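Bench arm and gripper kit: what we spent, what we got

Print this page | E-mail this to a friend

I said I'd write up the arm kit once the money had properly stopped going out, and I think it finally has (touch wood). So this is a review of the Tralaneo gripper and mounting set, bought to go on arms we already had the use of, and it's mostly about what the thing costs you in total. If you want a proper engineering write-up, the Bakhtiari forum has plenty of those and they know far more than I do.

We're a small workshop in Birkside and we do kitchen handling trials, mostly for people who want to know if an arm can pick up this or that without crushing it. Pans, lids, veg, bread. It's not glamorous work but I love it! The old gripper had got sloppy and I had a budget agreed in March, so off I went shopping.

The set came to £2154, and that's the number I'd put in front of anyone who asks. It covers the gripper, the wrist flange, cables and a year of updates. Delivery was £40 on top, which made me wince a bit, though it did turn up well packed and the driver carried it in.

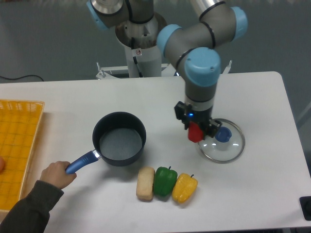
What the quote didn't cover was everything else. The table, for a start. I had pencilled in the cheap folding one from the stock room and it wobbled every time the arm stopped, so that went straight back and I bought a decent white one with a plain matte top. Then a guard for the cable, then bolts, then longer bolts. I put £200 in the plan for odds and ends and I'd tell you to do the same, and to keep it on its own line where no one can nibble at it for something more exciting.

Groceries are a running cost too, and I bet hardly anyone budgets for them. Peppers are brilliant test pieces (shiny, lumpy, no two the same shape) but they go soft, and a soft pepper isn't a fair trial of anything. We get through a lot. Red, green and yellow if the shop has them, so you can say "the red one" and everybody knows which you mean.

On to the gripper itself. Two fingers, black, with a little blue light on the body, and I've grown very fond of that light. It's easy to spot from across the bench and I'd miss it if they dropped it from the next version. The fingers are slim enough to go down into a frying pan after a pepper, and that was the whole reason I picked this set over the Toltidis one, where the housing is so fat you'd be forever worrying about the rim.

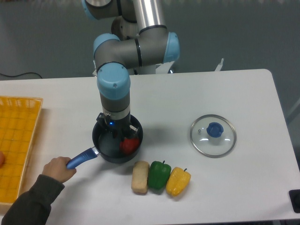

Rosalind at the Birkside Bench

Where was I? Pans. Please don't plan this kind of work around one pan. I did, on my first spreadsheet, and it's false economy. You want a deep one and a shallow one at the very least, because going down over a high wall is a different job from going down over a low one. Ours have blue handles and so do the lids' knobs, more or less, and I like it when things match, so there.

You also need to budget for a person. I know, I know, the arm is meant to save you one! But for this sort of trial somebody has their hand on the pan handle while the arm does its bit, and that's an hour of wages for every hour of arm. I left it out of the first plan completely and had to go back, rather pink in the face, and ask for more. Long sleeves are fine by me as long as the cuff is snug.

Lids deserve their own paragraph. A glass lid with a round knob is a tricky thing to ask two fingers to hold, and it was the job I'd been most nervous about when I signed the order. The makers sell a set of rubber finger pads for £30 as an extra. I bought them in a panic and they're still in the packet, so my advice is to try the standard fingers first and see how you get on. Do buy a spare lid, though. Glass is glass.
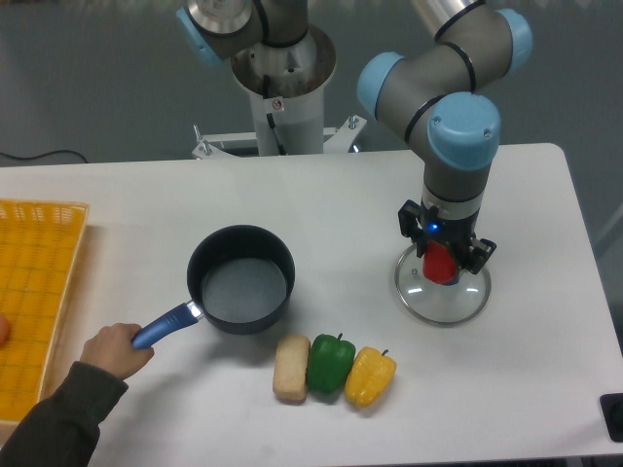

What I'd change

The manual, mainly. It's thin, it assumes you've owned their last model, and the page about the flange has its drawings in the wrong order, which cost me most of a morning and a great deal of tea. The box of fixings could do with labels as well. I'd also like a longer cable as standard, as I don't enjoy seeing one trail over the floor and I'm now pricing up a floor cover for that as well. (Yes, another line in the plan.)

Support has been good, I should say that. I rang twice and got a real person both times, and the second one emailed me the corrected page while I was still on the phone. 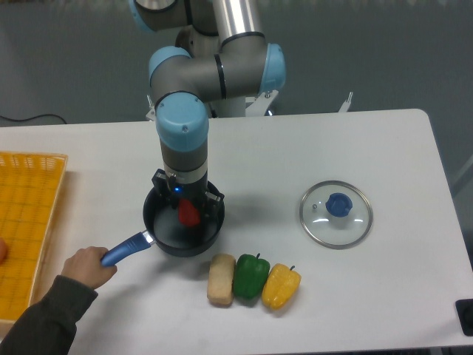 Reading time: 4 minutes

Would I buy it again? Yes, I would, and I'd ask for more money at the start and not go back for it in dribs and drabs. If you can only afford the set and nothing else, wait a bit. An arm and gripper with no decent table, no spare lid and nobody free to hold the pan will just sit there making you feel guilty.

Four stars from me. It would have been five with a better manual.

Print | E-mail | Back to reviews

Comments (3)

pansandpulleys: Useful, thanks. Did you lease or buy? We were quoted for a lease and the monthly looked friendly until I added it all up.

Rosalind: Bought! I did the same sum as you and had the same fright.

mossy_bench: Agree about the groceries. Ours go in as "consumables" and I have never once been asked what they are.

Related reviews

Toltidis two-finger gripper: first look
Picking a table that won't wobble
Bakhtiari cable guards, large and small
How we plan a year of bench spending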